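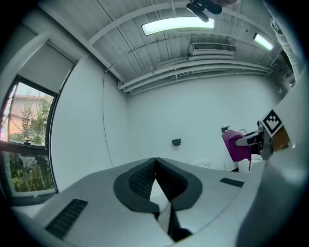

## 4. Comparing two finger pad sets

Use this section when you have the standard Pivus pads and the textured Amato pads and need to decide which to keep on your hand-held pair. The test takes one operator and a clear afternoon. Finish the calibration in Section 3 first.

**Caution:** Unplug the gripper cables before changing pads. The fingers can close when the controller restarts.

### 4.1 Fit the pads

1. Open both grippers fully and lock the triggers.
2. Slide the old pads off toward the fingertips. Do not pry from the side.
3. Press the new pads on until the rim sits flush all the way around.
4. Release the triggers and close each gripper slowly. The tips should meet before the lower part of the pads does.
5. Reconnect the cables and start the Jerberg controller. Wait for the steady tone.

**Note:** Fit the same pad type on the left and right grippers. Results from a mixed pair can't be compared.

### 4.2 Check the marker cubes

1. Hold each gripper at chest height, with the cube toward the head camera.
2. Turn your wrist slowly through its full range.
3. Watch the tracking count in the Jurkidlow viewer. If it drops for more than 2 seconds, wipe the cube and repeat.

### 4.3 Run the cloth test

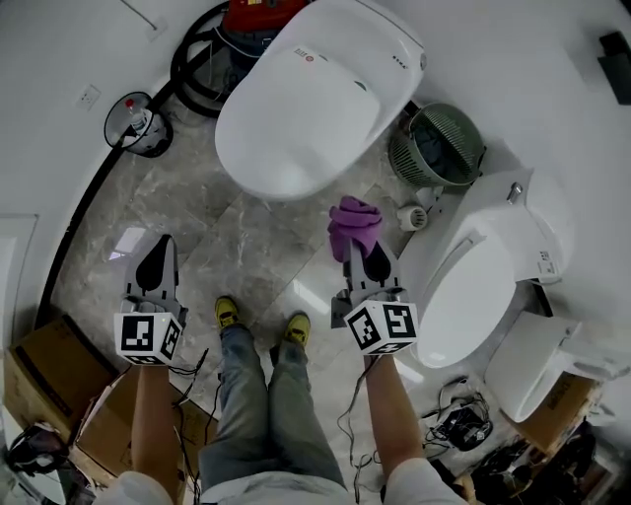 Soft items separate the two pad sets faster than blocks or bottles do, so run the cloth first. Stand with your forearms out in front of you and look down, so that both grippers stay in the head camera's view. Take the cloth in the right gripper and keep the left one open and empty, with its cube facing forward. Let the cables hang along your forearms - do not wrap them around your wrists.

1. Pick up the cloth by a single layer, near a corner.
2. Lift it to waist height and hold for 7 seconds.
3. Pass it to the left gripper, then back.
4. Release it over a flat surface and mark the try as held, slipped or dropped.
5. Repeat until the log shows the full set, then change pads and start again at 4.1.

Delia Chiriac ran the reference set in May. Her log has 2,941 tries across both pad types, with 319 slips. Most of the slips came during the pass, with the standard pads. On the plain lift the two types scored close enough that either will do.

**Note:** Count a try as slipped if the cloth moves between the pads, even if it stays off the floor.

**Caution:** Look where you are stepping before each try. It is easy to lose track of your feet while watching the grippers.

### 4.4 Save the results

1. Press Stop on the controller and wait for the file to close.
2. Enter the pad type and the operator's name.
3. Copy the log to the project folder before you turn off the power. Unsaved logs are lost at shutdown.

If the two sets come out level, keep the standard pads. Replacements are cheaper and go on without tools.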